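Re: [skiritz-list] Zisville second pressing - worth the postage?

From: Gebremedhin Wolde
To: skiritz-list
Date: Saturday, September 25, 2021

Catalina Riquelme wrote:

> Has anyone got hold of the Zisville second pressing yet? I've only got
> the old cassette, which is nearly worn through on side two. I'm told the
> new one has the Barano session on the end but I can't find a proper
> track listing anywhere. Also is it the same mix as the first pressing?
> I don't want to shell out for a record I've more or less got already.
> Catalina

Hi Catalina, hi all,

Yes, mine came on Tuesday and I've played it to death since, so I'll have a go at this. Short answer, if you've only got the tape then buy it! If you've got a clean first pressing I'd think a bit harder.

It's the same mix as far as my ears can tell, but it's been cut a good deal quieter and the bass has come back. You remember how on the first pressing Vasanthi Mondal's bass sort of disappears whenever the organ comes in? It's all there now, and there's a lovely climbing part in the second verse of Bhattacharjee that I'd never heard in all these years of owning the thing. The single version of that song isn't included, by the way, it's the long album one with the false ending.

The Barano session is there but not all of it. You get 4 songs out of the six they recorded, and the two missing ones are the slow ones, which seems daft to me as they were the best of the lot. Kavinda Marikar told me at the July record fair that the tape was damaged in those places. He usually knows, but I've got an off-air recording of both and they sound fine, so who can say.

I typed most of this up for my page on the band last night, so I'll paste the last bit of that in as well and save myself doing it twice:

Side two was always the driving side for me. It opens with the long instrumental, no drums for the first couple of minutes, and then that one guitar figure going round and round while the organ creeps up behind it. I used to have it on in the van every time we went east to play, and I still can't hear it without wanting a flask of tea and a bag of crisps.
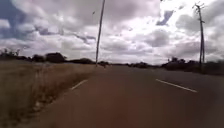

Open road, heavy cloud.

The other thing to mention is the sleeve. It's a plain single sleeve now and not the gatefold, and the lyrics have gone on to an insert in tiny print. They've corrected the credits at last, so Wulan Sumampouw gets her name on the two songs she wrote, and about time too. Mine is number 21 out of 745, hand-stamped on the back and a bit smudged.

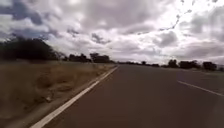
Pressing quality is mostly good. There's a light crackle in the run-in on side one and a single click near the end of the first Barano song, which I've cleaned twice and can't shift, so I think it's in the vinyl. The centre hole is tight too - I had to push it down on to the spindle and wasn't very happy doing it. Flat as you like otherwise.

Right, that's the end of the pasting. Price wise, I paid a little over 21 quid before postage, straight from the label. The shops seem to want more. If your tape is on its last legs I could run you off a copy of the two missing Barano songs to go with the record, just send me your address off list.

Does anyone know if the live album is still happening? I asked in my order and got a very nice thank you card and no answer.

Cheers,
Gebremedhin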